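Cosis opens household sorting room in Limham

LIMHAM, August 3, 2025 — Cosis, the home storage company, has opened a sorting room in Limham where residents can learn to put small household things in order with plain plastic bins. The room is open to everybody and there is no charge for the first visit.

The method is simple. Each bin has its own color, and each color receives one kind of object. Visitors practice with blue, red and white bins on a table, and tall items are kept standing upright so they are easy to find again. 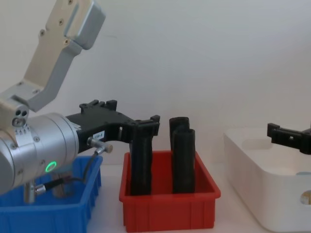
Jarrah Hoani remarked that at home the difficult part is to agree on the colors, and that after this the children put away their things without being asked. A trial of the method took place in Husham in May, and 287 households participated. Almost 2 in 3 of them were still using their bins when the company called them later.

Cosis recommends to begin with a shallow bin for the objects that are used every day. Deeper bins can wait until the family knows what it really keeps.

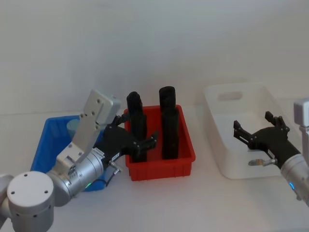
Sessions last two hours and are held in small groups. Participants may bring a bag of mixed items from their own drawers — batteries and sharp tools should stay at home. A second room will open in Majimbun when the rental of the space is confirmed.

For registration and press questions, please contact Warrick Harawira at the Cosis office in Limham.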